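How do you fold kids' pajama tops so they stay folded?
Asked in Laundry & Closets - 3 answers - 200 views

My daughter is in that stage where everything has to have a cartoon on it, so we own a ridiculous number of long-sleeved tops with gathered cuffs. I fold them on the bed, put them in the drawer, and by bedtime it's a heap again. Do you fold the sleeves in first, or fold the body up and deal with the sleeves after?

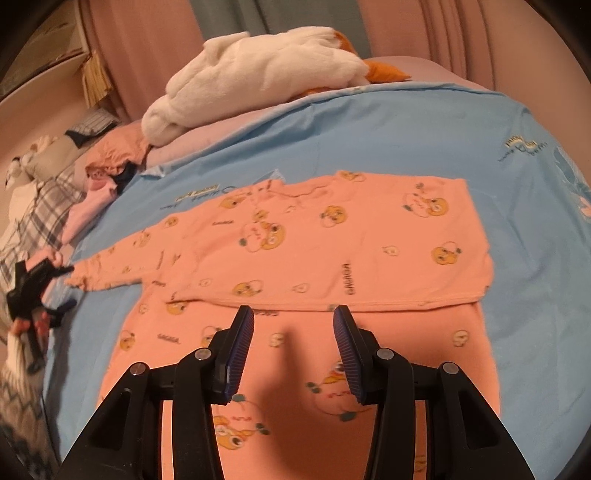
I've tried it both ways and the sleeves always flop back out - the cuffs make a lump whichever side I tuck them on. The drawer is only 18 inches wide, if that matters. Any tricks?

Answer 1
Sleeves first! Lay it face down, smooth it flat with your hands, fold one side in with the sleeve running straight down the back, then the other side the same way. Now you have a long strip. Fold it up in 3 and stand it on its edge in the drawer. Mine stay put till somebody digs for the one on the bottom, lol.

Answer 2
I just roll them. Takes two seconds.

Answer 3
Agree with the first answer, but put a divider in the drawer. I got the Lightfoot ones at the Mekov store in Brokurville and they're fine, a shoebox works too. Also don't overfill it - if they can't stand up they won't stay folded.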